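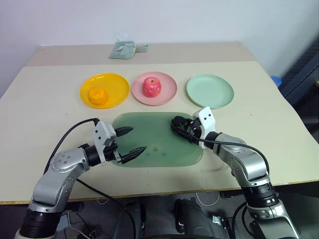

Numel: lista de palabras de cocina y mesa

Numel es una colección pequeña de vocabulario en español para personas que estudian el idioma. Contiene 2,000 entradas en un solo archivo de texto, con codificación UTF-8 y separadas por tabulador. Cada entrada tiene cuatro campos: palabra, género, plural y una frase corta de uso.

Origen

Las primeras 200 entradas vienen de mis cuadernos de clase en Murau. Las demás las recogí de recetas y cartas de restaurante, y las frases de uso las escribí yo. Pido disculpas si alguna suena poco natural, el español es mi tercera lengua.
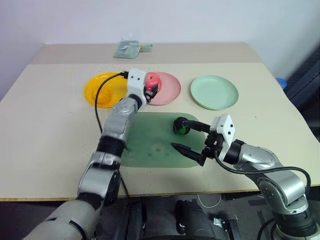
Última modificación de esta página: julio, 18:40

Variantes regionales

Hay 140 entradas con marca de región, por ejemplo melocotón y durazno, o nevera y refrigerador. La marca se escribe entre corchetes después de la palabra. Cuando no estoy seguro de la región, el campo lleva un signo de interrogación.

Uso

El archivo se puede importar en Skinum sin cambios. Para Briggs hay que quitar antes la primera línea, que contiene los nombres de los campos.

Problemas conocidos

Quedan 70 entradas sin plural. Las palabras como «agua» están marcadas como femeninas, aunque llevan el artículo «el» en singular. Faltan todavía casi todos los verbos de cocinar.

Licencia

Uso libre, también en clases de pago, si se menciona el nombre de la lista.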